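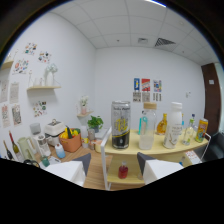 キーガン・グエンからのコメント。瓶は背の順に並べるより、使う順に並べたほうが絶対ラク。前回の記事どおり背の順でやってみたら、奥の一本を取るたびに手前を三回どかすことになって、途中で嫌になったそうで。

はい、そのとおり。前回のは見た目優先でした。書き直します。急いで書くので雑です。すみません。

# テーブルの上の小さいドリンクコーナー、作り方と回し方

家で人を呼ぶとき用。バーカウンターなし、棚の工事なし。テーブルと二段のラックと、瓶と、ライム。それだけ。

## 用意するもの

- 二段のラック(テーブルに載るサイズ。うちのはKenierの、約2000円)
- シロップ、ジュース、割りもの、好きなだけ
- 背の高いグラスと低いグラス、両方
- 氷
- ライム 6個
- 炭酸水 700ml
- 小さいカップ(切ったライム用)
- ふきん。必ず。

ラックは天板が明るい色のほうが瓶の中身の色が見やすい。黒い棚も試したけど、暗い色のシロップがどれもコーヒーに見えた。好みだけど。

## 1. まず全部どかす

ラックを置く前にテーブルを拭く。乾かす。砂糖の入ったものをあとで絶対こぼすので、最初の拭きは軽くていい。

置く場所は椅子側から手が届くところ。壁にぴったりつけない。後ろに手が入るすき間を残すと、終わってからの拭き掃除が早い。

台所のカウンターが近いなら、ミキサーや果物はそっちに置いたまま。テーブルに引っ越しさせない。ここでよくばると作業する場所がなくなる。

## 2. 上の段と下の段を分ける

上の段:背の高いもの、缶、そのまま置いておけるもの。飾りになるものもこっち。

下の段:注ぐ回数が多いもの。色のついたもの。手前に寄せる。

下の段は上の板があるので、背の高い瓶は入れる前に一度合わせてみる。ぎりぎり入る、は入らないのと同じ。注ぐたびに斜めに抜くことになって、口のまわりがべたべたになる。

あとラベルは正面。回すだけ。これだけで「どれがどれ?」と聞かれる回数がだいぶ減る。ラベルのない瓶には紙のカードを添える。マスキングテープに直接書いてもいい。ペンは油性で。水性は結露でにじんで、プリモの会のとき全員が謎のピンクを飲んだ。

色の話もう少し。赤と青を隣どうしにしない。あいだに透明の瓶をはさむ。両方が目立つし、注ぎ間違いも減る。透明なものが並ぶときは、形のちがう瓶を交互に。

小さい鉢のハーブを下の段に置くのもあり。ちぎってすぐ入れられる。ただし土がこぼれるので受け皿つきで。水やりは前の日まで。

## 3. 作業する場所を空ける

ラックの手前。ここが本体。グラスを置いて、氷を入れて、注いで、混ぜる場所。瓶を置きたくなっても我慢。
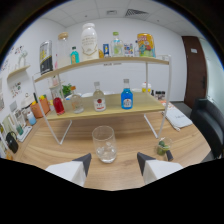
*グラスに氷、右手前の小さいカップにライム。後ろが二段のラック。*

ライムのカップはグラスのすぐ横。遠いと汁がテーブルを横切る。利き手側に置くこと。左利きの人は逆で。

カップの中に棒かトングを一本さしておくと、手で触らずに済む。指でつまむ人は必ずいるので、ふきんも近くに。畳んでおくと広げて使えるし、見た目もまし。

## 4. 氷とグラス

氷は先に入れる。底に少しでいい。山盛りにすると炭酸を入れたとき吹くし、すぐ味がうすくなる。

背の高いグラスは炭酸で割るもの用。低くて厚いグラスは、シロップ濃いめで少しずつ飲むもの用。混ぜて使っても誰も怒らない。ただグラスは最初に全部並べず、少しずつ出す。倒れるので。

炭酸は最後。先に入れてからシロップを足すと、混ぜるときに泡が抜ける。細い棒で下から一回持ち上げる感じで。ぐるぐるしない。

## 5. ライムの準備

先に洗う。皮ごとカップに入れるので、ここは手を抜かない。塩をつけて手でころころ、水で流して、水気をふく。

切る分と丸のままの分を分ける。切るのは最初に飲む分だけ。切り口はすぐ乾くので、足りなくなったら切る。残りは丸のままガラスの容器へ。

切り方は、へたを落として縦半分、さらにくし形。真ん中の白い筋は取る。苦いのと、しぼりにくいのと。小さいカップに入らなければもう半分に。

しぼるときは切り口を下、もう片方の手をかざす。目に飛ぶ。ほんとに飛ぶ。 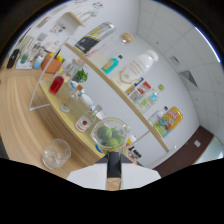
**この先の読了目安:3分**

ガラスの容器はまるっこい形のが使いやすい。口が少し広いと、ライムをを底まで入れても手で取れる。緑が透けて見えるので、これだけで置きものになる。花を買い忘れた日はこれで。

大きめのを手前、小さいのを奥に。あとから見て残りがわかるし、大きいのから使えばしぼる回数も減る。

低いグラスは容器の横に少し離して置いておく。くっつけると、ライムを取るときに肘で倒す。私が。

ふた類は一か所にまとめる。小皿ひとつ。ばらばらに置くと、帰りにどの瓶のふたかわからなくなって、合わないふたを無理やり閉めて、次の朝に漏れてる。

## 6. 最初の一杯、練習用

人が来る前に自分で一杯作る。並べ方の悪いところがすぐわかる。

1. 背の高いグラスに氷
2. 赤いシロップを底に少し
3. ライムをひと切れ、しぼってそのまま落とす
4. 炭酸をゆっくり、グラスのふちに沿わせて
5. 下から一回だけ持ち上げる

甘すぎたらライムを足す。すっぱすぎたらシロップより先に炭酸を足す。ハーブは手のひらで軽くたたいてから。香りが出る。

作りながら、手がどこを通ったか見ておく。瓶をよけて通ったなら、その瓶を動かす。キーガンの言う「使う順」はたぶんこのこと。うちの場合、氷、シロップ、ライム、炭酸の順に左から右へ。これで手が交差しなくなった。

## よくある失敗

**瓶の底がくっつく。** シロップがたれてる。注いだら口をふきんでひと拭き。底も。乾いてしまったら、ぬるま湯でしぼったふきんを当てて少し待つ。こすると板が傷む。

**色がにごる。** 混ぜすぎか、シロップの入れすぎ。層を見せたいなら濃いものを先、うすいものをあと。スプーンの背に当てて注ぐとうまくいきやすい。

**ラックがぐらつく。** 下に畳んだ紙。とりあえずこれで。重い瓶は脚の近くに寄せる。板の真ん中に集めるとたわむ。

**ライムが足りない。** 6個で足りなかったことはあんまりないけど、7月は別。暑いとみんな入れる。多めに買っておく。

**子どもが来る。** 色のきれいな瓶は手が出る。お酒を置くならジュースと段を分けるだけじゃ足りない。最初から別の部屋に。

## 片づけ

ふたを閉める、拭く、下の段から先に空ける。上が重いまま下を引っぱると危ないので、背の高いのは両手で降ろす。…と書いてて気づいたけど、それなら上から空けたほうがいいですね。上から。訂正。

開けたシロップは冷蔵庫。ラベルに書いてある保存方法に従う。切ったライムの残りは製氷皿でしぼって凍らせると、次回そのまま氷として使える。皮は捨てる前にシンクをこすっておく。

ラックは出しっぱなしでもいいけど、ほこりがつくので瓶の肩はときどき拭く。置いておくなら日の当たらないところ。色が抜ける。

エルマンノから聞かれていた「炭酸メーカーは要るか」ですが、うちは使ってません。700mlを一本開けて、なくなったら次を開ける。気が抜ける前に飲みきれる量で十分でし た。大人数のときは冷やした予備を台所に。

ムトゥのところのジンジャーシロップの作り方も載せたかったけど、分量のメモが見つからず。見つけたらこの下に足しておきます。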